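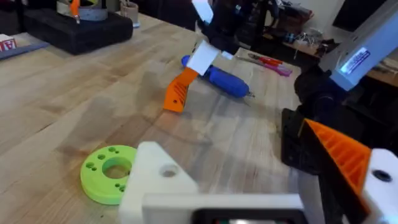

# Bench notes: small tools and the butcher-block table

Hello, and thanks for looking in. I keep this folder for anyone who uses the long table at Kunance, mostly so I can stop answering the same messages twice (Ljubica, I'm looking at you!). It covers the rotary tool, the bits and the tabletop.

## What's in the folder

- `tools.csv` – 211 rows, one per item, with a shelf code
- `bits.csv` – 56 rows, shank size and what I'd use each one for
- `tabletop.md` – oiling and sanding log, rather patchy before September
- `wishlist.txt` – add to it, I do read it

## The rotary tool

It's listed under "rotary, handheld, blue". It lives on shelf 3, and the collet key goes in the tin beside it. Please take the bit out before you put it away. I know it's a faff, but I've caught my knuckles on one too many times and I'm not getting any younger.

For softwood I start on the slowest speed and creep up. Ingvar Lund likes to go in fast and his edges come out lovely, so do what suits you – just practise on scrap first. If the sound drops, you're pushing too hard.

## The table

Pale strips, lots of them, and they show everything. Pencil comes off with a soft rubber. Glue doesn't, so put paper down. I oil it with whatever is in the Bamano tin and leave it 30 hours before anyone puts a tool on it. Last time I was impatient and got a ring by the window end, which I've since sanded out (mostly).

Don't drill straight into it, please. There's a stack of offcuts underneath for that.

## Known gaps

The shelf codes for the files and rasps are still the old Hodik ones. Ljubica Mladenović has a list of the new codes and I'll merge it when I get a free evening. A few bits are down as "grey, pointy" and I'd love a better name for them.

Last tidy of the files: Fri 3 April.

We use cookies to remember your settings and count visits. Accept all | Manage preferences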